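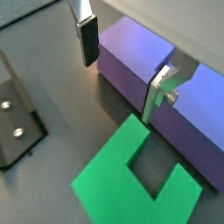
One respondent to the Isadcombe housing survey wrote that she had lived in the same street for most of her adult life and could not say where her neighbourhood began or ended. The town hall drew the line at the railway. The parish drew it at the river, and her children, when asked, put it at the last house whose door they would knock on. She added that she did not think any of the three was wrong.

Chapter 4
Neighbourhood and Boundary

4.1 Introduction

The term neighbourhood is used every day by residents, planners, estate agents and the courts, and is seldom defined by any of them. In the earlier chapters of this book the town was treated as a single unit, with a population, a tax base and a set of services. The present chapter moves to a smaller scale. It considers how parts of a town come to be recognised as separate places, how the limits of those places are fixed, and what follows for the people who live on either side.

Students should distinguish from the outset between an administrative boundary and a perceived boundary. An administrative boundary is laid down by an authority and can be read from a map. It determines where a resident votes, which school has a duty to admit a child, and on what day refuse is collected. A perceived boundary exists in the habits and speech of residents. It may follow a main road, a change in the age of the houses, or a stretch of open ground, and it may shift within a generation without any formal decision being taken.

The two often coincide. Where they do not, difficulties can arise, and much of the chapter is concerned with cases of this kind.

4.2 The Isadcombe survey

The survey quoted at the head of the chapter was completed by 1,063 households in four wards. Each household received a plain street map and was asked to draw a line round the area it considered to be its own neighbourhood. No further guidance was given. The maps were then laid over one another and compared with the ward limits.

Very few of the lines matched a ward limit along their whole length. Residents of the older terraces near the market drew small areas, in many cases no more than a few streets. Those living on the Lirden estate, which was built as a single scheme and has its own shops, tended to enclose the entire estate and nothing beyond it. Households without a car drew smaller areas than households with one, although the difference was less marked among older residents.

It would be unwise to conclude from these results that ward limits ought to be redrawn to match the maps. A ward must contain a suitable number of electors, and the areas drawn by residents varied too greatly in size to serve that purpose. The survey is of value chiefly as evidence of how people understand the place in which they live. Its methods are examined in section 4.6, together with the problem of households that returned a blank map.

4.3 Boundaries in use

A boundary that appears minor on paper may have considerable effects. In Okholm, the catchment limit for two primary schools ran down the middle of a residential road for 23 years. House prices on the two sides moved apart, and residents' groups formed on each side with separate meetings and separate street parties. When the limit was moved to the canal, the groups did not merge. One of them still met every December in a hall that now stood outside the area it claimed to represent.

The case of Makori, discussed in section 4.4, is different in character. There the town grew quickly and new districts were occupied before they had been named or numbered. Residents supplied names of their own, taken from wells, bus stops and places of worship, and the authority later adopted 9 of these for official use. The remainder survive in conversation and on the fronts of minibuses.

4.4 to 4.7 Plan of the chapter

Section 4.4 deals with the naming of districts. Section 4.5 considers physical barriers, including railways, rivers and major roads, and asks how far each may be said to divide a community. Section 4.6 sets out methods of survey and mapping suitable for a small project, with a worked case based on a sample of 100 households. Section 4.7 returns to the Lirden estate and reviews the arguments for and against treating it as a separate parish.

Key terms

Administrative boundary
Perceived boundary
Catchment
Ward
Parish

Preparatory work

Before reading section 4.4, obtain a street map of the area in which you live and mark on it the limits of your own neighbourhood. Ask two people of different ages who live nearby to do the same on separate copies. Keep all three maps, as they will be needed for the exercises in section 4.6.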